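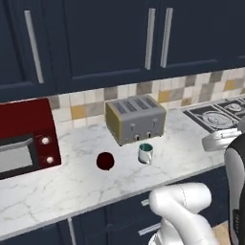

Danine simulated kitchen cell — setup and upkeep meeting
Minutes, Friday, 9:30 a.m.
Present: cell setup, controls, assets. Apologies from the Szénási site.

1. Previous minutes
Accepted with one correction: the gripper offset change was made in the Danine config, not in the shared Cemus one.

2. Base placement
The base had drifted toward the counter after the last layout import. It has been put back and the transform locked. Controls asked that layout imports stop overwriting it. Agreed. The import script will skip the robot base unless a flag is set.

3. Gripper contact
Controls reported contact warnings when the gripper comes down close to the countertop near the cooktop. Of the last 1,000 resets, 749 ran with no warning. The rest all came from starts on the cooktop side. The collision shape on the gripper housing is bigger than the visible housing and touches the burner grate early.
Discussion on whether to trim the gripper shape or simplify the grate. Assets would prefer to leave the grate alone, as the Devudura layouts use the same one. Decided to trim the gripper shape first and run the resets again.

4. Joint limits and damping
Two of the arm joints still carry values from the old arm file. Controls will copy in the current ones and note the file version at the top of the config. Damping stays as it is until item 3 is closed.

5. Counter objects
The small red sphere sometimes starts with a slight roll. Assets will raise its rolling friction and let the counter settle for 20 steps before control is handed over. The mug is fine. Toaster levers are to be checked for travel — they were stiff in the Szénási build, and it is not known if the fix was carried across.

6. Routine checks
Agreed order after any change to the cell: load, settle, home the arm, open and close the gripper, one slow pass over the counter front, save the log. The check is run on 8 seeds. Logs go in the Danine folder under the cell name. Two logs from March are still in the wrong place and need moving.

7. Actions
Controls: trim gripper collision shape, rerun resets, update joint values.
Assets: sphere friction, toaster lever travel.
Cell setup: import script flag, move the March logs.

8. Other business
Szénási asked for a copy of the locked base transform. To be sent once item 3 has been rerun.

Meeting closed 10:15 a.m. Next meeting same time, same room.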